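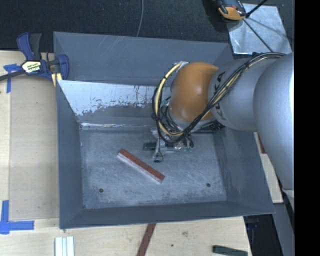

Our KUKA over the gray bin, red and white bar on the floor of it

howino
Posting for the Clurnley robotics club. Our fall project is bin picking, one part at a time. We get good grabs when the bar is in the open, but near the walls the planner gives up. 17 fails out of 126 tries, and nearly all of those were at the back wall. Any ideas before the October demo?
– Hamisi Owino

skalau_bench
What are you using for depth? Bare sheet metal that shiny will wreck your point cloud. Look at the glare on the back wall. I'd paint the inside flat black and run it again.

kyagi
Disagree on the paint. We painted ours at Didivden and it scratched off in a month. Then the vision had flakes to deal with too. I'd look at the cable loop on the wrist first. It sticks out a long way on the left, and if it's in your collision model the planner will refuse anything close to that side.

howino
It is in the model, as a box 300 mm wide. Probably too big.

skalau_bench
OK, shrink the box. I still say glare. You can do both.

kyagi
Sure, but one at a time or you won't know which one fixed it. Also check that clamp on the rim – is it in the model?

howino
No. Adding it tonight.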